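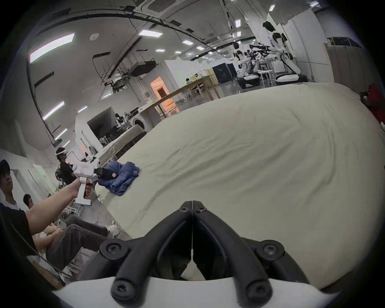
Folded blue cloth on a cream sheet.

Uvus Household Linen Terms - data card

Summary
Uvus is a word list of 2,000 English terms for bedding, towels and table linen, with spelling variants, regional labels and short definitions. It is meant for search, catalogue matching and spell-checking. It holds text only.

Contents
terms.tsv - one row per term
variants.tsv - alternative spellings, keyed to term_id
regions.tsv - region codes and their full names
held_out.tsv - 500 terms kept back for testing

Fields in terms.tsv
term_id: integer, stable between releases
headword: lower case, singular unless the plural is the normal form
class: one of 17 codes, listed in classes.txt
definition: one sentence, no final full stop
region: code, or blank where the term is in general use
status: current, dated or obsolete

Sources
The first draft came from the Udberg mail-order catalogues, typed in by hand by Charito Castillo. Laundry price lists from Manalastas were added in version 2. These supplied most of the dated terms, including several names for bolster covers that the catalogues never use. Trade names were removed at this stage.

Labelling
Castillo and Manouchehr Kordestani labelled every term separately. Disagreements were settled by discussion and the outcome recorded in notes.txt. The hardest pair was "coverlet" and "counterpane", which the sources use for the same article in some years and different ones in others. Both are kept, with cross-references.

"Flannel" appears twice under separate term_ids, once as a fabric and once as a face cloth. Do not merge them.

Known problems
Scottish and Irish terms are thin. Sizes such as "double" and "king" are treated as modifiers and have no rows of their own, so "king-size sheet" will not match without splitting the string first. Hyphens in the Manalastas lists are inconsistent - the variants file covers the common cases only.

Loading
Files are UTF-8, tab-separated, with a header row. Turn quote handling off, as some definitions contain a single double quote used as an inch mark. The Bevis loader does this by default.

Changes
Version 2: Manalastas terms added, status field added, blank regions allowed.
Version 1: first release.

Corrections
Send the term_id, the proposed change and a printed source to Kordestani. Corrections are merged in June.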